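Search this guide
Enter a word or part number
Search

4. Setting up your Sterent dehumidifier for the first time

I've put the Sterent in more cellars and spare rooms than I care to remember, so I'll take you through this the way I do it myself. Give yourself a quiet hour, and let the unit stand upright for 4 hours before you plug it in (overnight is fine too). If it came to you lying on its side in a van, the oil in the compressor needs to drain back down.

4.1 Choosing the spot

1. Pick the dampest room and stand the unit on a level floor. Leave 23 cm clear on every side.
2. Shut the windows and the door. I know it feels wrong in a stuffy room, but you'd only be drying the street!
3. Plug straight into a wall socket.

CAUTION: Don't use an extension lead, and keep the unit well away from baths, sinks and showers.
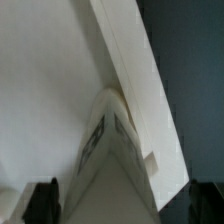

A reader of the last edition, Ouazzani, wrote in to ask whether the door really had to stay shut all day, as the cat would never stand for it. A gap wide enough for a cat does slow things down, so expect to wait an extra day or two and don't worry about it.

4.2 Fitting the tank

1. Slide the tank out by its handle and take out the foam block. Please do look for the foam - it's the cause of most of the "it won't start" calls I get.
2. Check that the float moves freely up and down.
3. Push the tank home until it clicks. If the red light stays on, pull it out and try again a bit more firmly.

Note: If you'd sooner not empty the tank by hand, the Gurnarine hose kit (part 203) fits the outlet at the back. Run the hose downhill the whole way to the drain. Even a small upward loop will hold water and send it back into the tank.

4.3 First run

1. Press Power, then hold Mode until the display shows Continuous.
2. Leave it running until the reading settles. My own cellar began at 78 per cent and took most of a week, so be patient with it.
3. Press Mode again for Auto and choose your level. I like the middle setting for living rooms and the low one for drying washing.

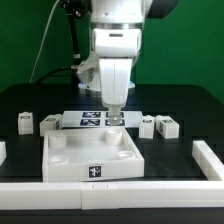 Once you're in Auto the fan will come and go on its own, and you'll hear a soft gurgle when the compressor stops. Both are normal. In a cold room the unit will also pause to defrost, with the little snowflake showing, and start up again by itself.

4. Rinse the air filter under a lukewarm tap every fortnight and let it dry fully before it goes back in.

CAUTION: Switch off and unplug before you take the filter out.

Spare filters come from the Gosendale depot, and it's worth ordering a pair in June, before the autumn rush.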